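Pletska Boarding Records

README, last revised November 2024

What this is

A table of overnight stays at Pletska, a boarding kennel and cattery outside Polwood, copied out of the paper intake cards and cleaned up as far as our patience went. There are 2163 rows. One row is one animal for one stay, so a pair of sisters who share a run get two rows, and a cat who comes every month has a great many.

Ourania Zervas runs the kennel and wrote most of the cards. Humaira Sandhu and Ehsan Mirani typed them in. Kanyarat Boonyarit did the checking and is the person to write to when a terrier turns out to weigh 1000 pounds. (That one is fixed. It was 10.00, and the decimal point was under a coffee ring.)

Files

stays.csv is the main table
owners_removed.txt lists the columns we dropped and when
feeding_notes.csv has the free text from the back of the card, linked by stay_id
breeds_as_written.csv has every spelling of every breed, left alone on purpose

Columns in stays.csv

stay_id: a number. It means nothing and is not in date order.
species: dog, cat, rabbit, other. "Other" includes a tortoise, who stayed longer than anyone expected and was no trouble.
weight_lb: weight at check-in. Blank if the animal declined to be weighed. Blanks are mostly cats.
run: the run or pen. The upstairs cat rooms were renumbered one February, and the old numbers were reused for different rooms, which seemed like a fine idea at the time. Use run together with season or not at all.
season: spring, summer, fall, winter.
nights: whole nights. A dog dropped off at breakfast and picked up after supper has a zero here.
meds: yes or no. Names and doses are not included.
own_bedding: yes, no, or "sort of." The last is Ourania's and we kept it. It covers old sweatshirts, half a bath mat and one oven mitt.
pickup_late: yes if the owner arrived after closing. No judgment is encoded in this column, though there was plenty on the cards.
temper: one word, copied from the card. See below.

About the temper column

Please don't train anything serious on it. There was no list of allowed words, so you will find "sweet," "fine," "loud," "opinions" and "see back." Ehsan tried sorting these into calm and not calm and gave up at "diplomat." Two people at the front desk also used "good" quite differently: for one it was praise, and for the other it meant the dog had not yet bitten the mop. We can't tell from the card who was writing.

How it was made

The cards were typed in by hand at Vemer, in the back office, over one long winter. We tried scanning first. The scanner read Ourania's sevens as question marks, and a good part of the intake period was boarding from "?/?." Each card was typed once, then 60 were pulled at random and typed again by the other person. The two versions disagreed on 2, both times over whether an animal was a cat.

Personal details

Owner names, phone numbers, addresses and vet names are gone. Pet names are gone too, after some argument, as there is only one Admiral Biscuit in the county and everybody knows where he lives. The feeding notes were read line by line for anything that gave a household away. If you spot something we missed, write to Kanyarat and please don't post it.

Known problems

Holiday weeks are overfull compared with the rest of the year, and that is how the business works.
Rabbits were weighed on the kitchen scale, which ran heavy until it was replaced.
Some stays were split when an animal changed runs. Most have been joined back together.
Almost all of the "other" rows have no weight.

Use

Free for teaching, homework and idle curiosity. For anything you plan to charge money for, ask first. Covadonga Salcedo at Uzor answers those requests, slowly and fairly. Please don't use the table to rank breeds by behavior. People have asked, and the poodle owners have asked twice.

Citing it

"Pletska Boarding Records, Polwood" is plenty.
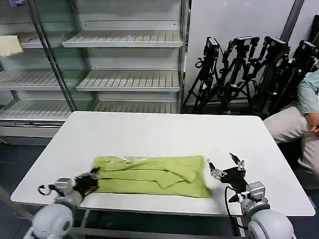 Lime-green garment on a white table, with a gripper at its left end.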